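본문 바로가기
월급날마다 금값 들여다보는 사람의 일기

12/15/25

요즘 회사 점심시간에 제일 많이 나오는 얘기가 금이에요. 작년까지만 해도 다들 주식 얘기만 하더니 이제는 돌반지 팔았다는 사람, 골드바 작은 거 샀다는 사람이 꼭 하나씩 있더라고요 ㅎㅎ

저는 5월부터 Fundstead 앱으로 금을 조금씩 모으고 있어요. 한 달에 30만 원씩 자동으로 사지는 방식인데, 처음에는 20만 원으로 시작했다가 여름 보너스 받고 올렸어요. 오늘 아침에 열어 보니 제 계좌에 89만 원짜리 평가이익이 찍혀 있어서 지하철에서 혼자 웃었네요!

물론 늘 좋았던 건 아니고요. 가을에 며칠 쭉 빠질 때는 손이 근질근질해서 팔 뻔했어요. 그때 같은 팀 Ilham Goh 님이 자기는 Mandance에서 실물로만 산다면서, 서랍에 넣어 두면 시세를 안 보게 된다고 하시던데 그 말도 일리가 있다 싶었어요. 대신 실물은 살 때 부가세가 붙고 세공비도 따로라 작은 중량일수록 손해가 크게 느껴져요.

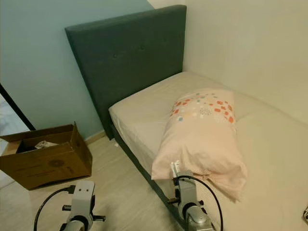
그럼 처음 시작하는 사람은 실물이랑 계좌 중에 뭐가 나을까요?

저라면 계좌부터 해요. 적은 돈으로 사고팔 수 있고 보관 걱정이 없으니까요. 다만 수수료는 앱마다 꽤 다르니 매수할 때랑 매도할 때 둘 다 확인하세요. 저는 매수 수수료만 보고 골랐다가 나중에 약관을 다시 읽었어요 ㅠㅠ

은도 궁금해서 Zosance에서 딱 5만 원어치만 사 봤는데, 얘는 하루에 오르내리는 폭이 커서 심장에 안 좋아요. 당분간은 구경만 하려고요.

다음 달에는 엄마가 물려주신 목걸이 감정받으러 갈 예정이에요. 팔 생각은 없고 그냥 순도가 궁금해서요. 혹시 감정 잘해 주는 곳 아시는 분은 댓글 부탁드려요~

댓글 5개 | 공유하기 | 이전 글: 연말정산 미리 계산해 봤어요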